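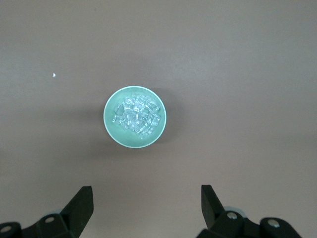
Home | Club | Build log | Checklists | Contact

Kaijage Robot Club: bench check before the ice run
9 Jul 2019
Print this page | E-mail this page

Hi all! I went through the arm last night with the sheet from May, and my comments are in with the items (sorry, I ramble).

Emergency stop: OK. Pressed it twice, arm froze both times. Please stop hanging your jackets on it!

Finger screws: OK. Four of them, two on each side, all snug. I put a dab of paint on the threads this time.

Fingers open and close evenly: mostly. The right one lags a hair on a cold start, then it's fine. Watching it.

Wrist cable: REDO. It rubs when the arm swings all the way left. Dragica has more sleeve.

Tabletop: OK, wiped down. Keep phones and drinks off it, please, I mean it.

Bowl and ice: OK. We're staying with the green bowl. Fill to the middle and leave some bare green all the way round, so the fingers have somewhere to go.

Drip towel and power strip: strip is now up off the floor. Towel goes under the bench, and we need a bigger one.

Speed limit: set to slow. Nobody changes it without asking me first.

Sign-off: good to run once the cable is done.
Digby Partington

Comments (2)

Dragica Zupan: Sleeve is in the Weton box, top shelf. I can do the cable before we start.

kultska_fan: can we try crushed ice after this or is that a whole new sheet?

Previous | Next | Back to top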